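How Does a Soccer Transfer Work?

By Deepika Rajan

You may have heard a grown-up say that a player has been "sold" to another team. That sounds strange. You can't buy a person! What one club buys from another is the right to have that player on its team. The deal is called a transfer.

First comes the contract

A professional player signs a contract with a club. A contract is a written promise. The player promises to play for the club for a set time, and the club promises to pay the player. Many contracts last for 3 years or more.

While the contract is running, the player can't just walk off and join somebody else. If another club wants the player, it has to ask the club that has the contract.
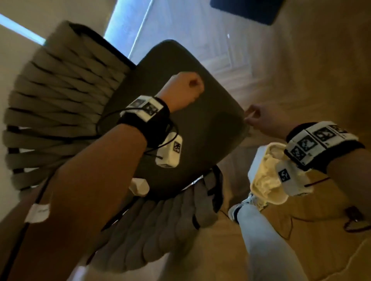 Making an offer

Let's follow one player. Rosine Leblanc is a goalkeeper for a club called Wiltska. She is 20 years old and has two years left on her contract. A bigger club, Cerkow, needs a new goalkeeper.

Cerkow sends Wiltska an offer. The offer says how much money Cerkow will pay. This money is called the transfer fee. It goes to the club, and the player's own pay is a separate matter.

Wiltska can say yes, say no, or ask for more. Clubs often go back and forth a few times. Wiltska says no to the first offer, and Cerkow comes back with a better one. This time Wiltska says yes.

The player gets a say

Rosine still has to agree. She talks with Cerkow about her pay, how long she will stay, and where she will live. Most players have a helper called an agent who does a lot of this talking. If Rosine doesn't like what she hears, she can stay at Wiltska until her contract ends.

The medical

Before anybody signs, the player has a medical. Doctors check the heart, the knees, the ankles and other parts of the body. They also ask about old injuries. A club wants to know about a sore knee before it pays, and sometimes a deal is called off at this point.

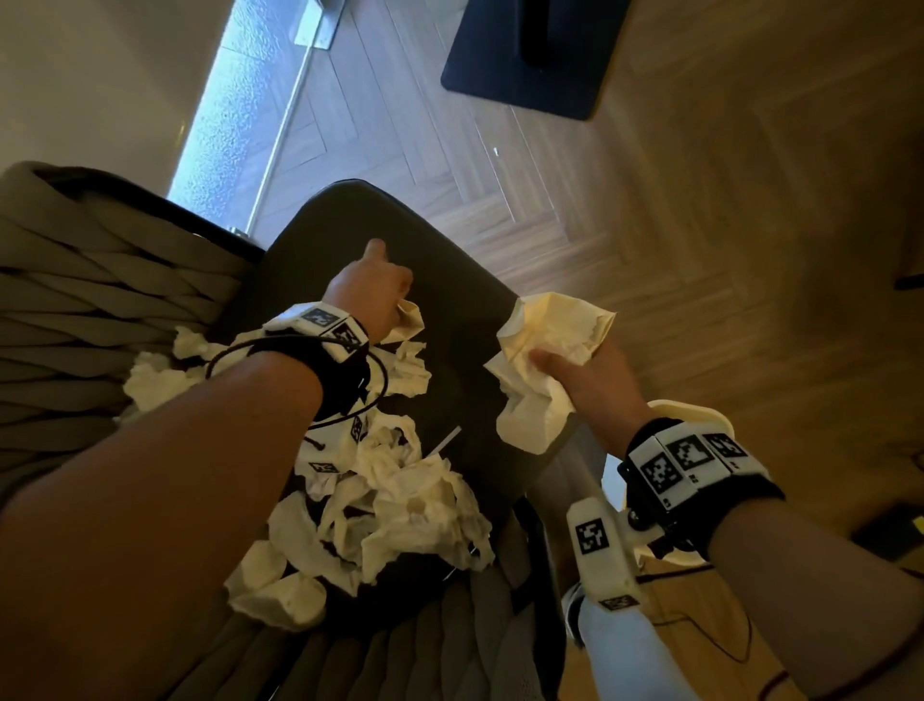 What is a loan?

A loan is a bit like borrowing a library book. The player goes to a new club for part of a season or a whole season, then comes back. Young players often go on loan so they can play in more games. Some loans end with the new club buying the player for good.

What is a free transfer?

When a contract runs out, the player can join a new club and no transfer fee has to be paid. The new club still pays the player, of course.

When can it happen?

Clubs can't sign players from each other whenever they want. There are set times called transfer windows. Many countries have a long one in the summer and a shorter one in January. When the window closes, clubs have to wait for the next one. The last day can be very busy, with papers being sent late at night.

Words to know

Contract: a written promise between a player and a club.
Transfer fee: money one club pays another for a player.
Agent: a person who helps a player make deals.
Loan: a move to another club for a short time.
Transfer window: the part of the year when clubs can sign players from each other.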